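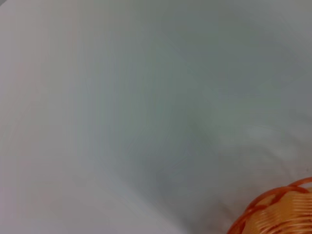

The fabric I have, up close

Lining for an orange plastic basket, sew it or skip it?

Posted by murnuvent_mom

Hi everybody! Long-time reader, first time I've needed to ask anything. I picked up an oval basket at a thrift store in Praltcombe, the orange plastic kind with the loopy edge all the way around, and I want to use it on the white table in our family room for the small stuff that rolls off everything (balls, mostly, we have a lot of balls). It's shallow, and when I tried it with the everyday junk the bigger things sat fine but the little ones, beads and doll shoes and so on, were poking down into the gaps and getting wedged.

So I thought, okay, I'll line it. I have a big piece of plain pale fabric, no pattern on it, pretty much off-white but it goes kind of gray-green when it's in shadow. It's soft and it drapes nicely. I just don't know what to do with it. Do I sew a fitted liner? Do I lay a piece in there and call it good? I own a sewing machine and I can do a straight line, and that's where my talent stops. Curves make me cry.

Other things I'm wondering:

Will the fabric hide the color? I really love the orange, it's why I bought the thing, and it looks great when light comes through it.

How do you wash one of these? There's gray fuzz down in the weave and I've been going at it with a toothbrush for two evenings.

Thanks in advance, and sorry this got long! 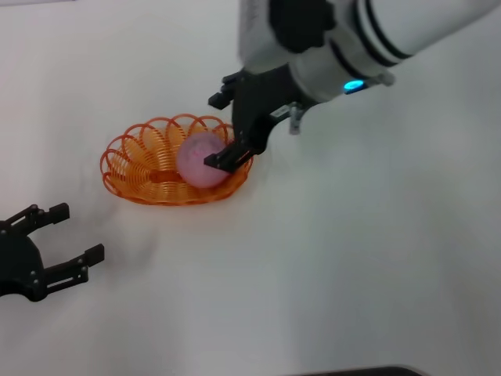

Pink ball in the basket, on the table where it's going to live

Posted by kaltuveck23

Ooh, I have opinions about this! My grandmother had one for bread rolls and I've hung on to it through three apartments.

First, I wouldn't sew anything yet. Lay the basket on a sheet of newspaper, trace around the bottom (the part that sits flat, leave the loops out of it) and cut that shape out. Try the paper inside. It's going to be too big the first time, it always is, so trim a little and try again until it lies flat without climbing up the sides. Then use the paper to cut two layers of your fabric with a half inch extra all around, sew them together, leave a gap as wide as your hand, turn it right side out and iron it. You end up with a flat pad. The curve is so gentle on an oval that you can go slowly with a short stitch, and if it wobbles a bit it'll be under a pile of toys anyway.

A pad only covers the bottom, so the sides still show and you keep your orange. I'd stay away from the kind of liner that folds over the edge with elastic. I made one of those once and it squashed the loops and looked like a shower cap.

On the wedged beads, a pad helps a lot but not completely, they'll still find the edge. I keep anything smaller than a grape in a jar with a lid. Balls are perfect for this kind of basket though! They nestle in and they don't go anywhere, even the size that sticks up over the rim.

Oh, and wash the fabric before you cut it. I skipped that with some cotton from the Anghel remnant bin and my nice pad shrank to the size of a potholder.

Posted by justdave_1953

Skip the liner. It's a plastic basket. Put the beads somewhere else.

For washing, put it in the sink with dish soap and let it soak while you eat dinner, then rinse it with the sprayer from underneath so the fuzz gets pushed back out the way it came in. Toothbrush just packs it down. No dishwasher, mine warped.
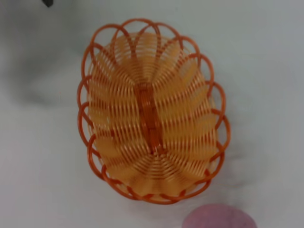

Looking straight down into it, nothing inside

Posted by porchlight43

Agree with the soaking advice above, and agree about no dishwasher. I'd add a few drops of white vinegar if it's greasy. An old baby bottle brush gets in between those skinny strands better than a toothbrush does, and work outward from the middle, following the ribs. Going across them snags the bristles.

About the liner, I'm somewhere in between the two of you. With a weave that fine I'd be tempted to cut one single layer of fabric with pinking shears and just drop it in. No sewing at all! When it gets grubby you toss it in with the towels and cut another one, and it sounds like you have plenty. It'll fray a little after a bunch of washes. I've had one going since December in my hair clip basket and it still looks decent.

One thing to check is whether the light color is going to drive you nuts. Pale fabric under kids' toys shows marker like you wouldn't believe. If you have a darker scrap in the house, try that first and see how it looks next to the orange. Brown is surprisingly pretty with it.

Post a picture when you've made it, whichever way you go. I'm voting pinking shears.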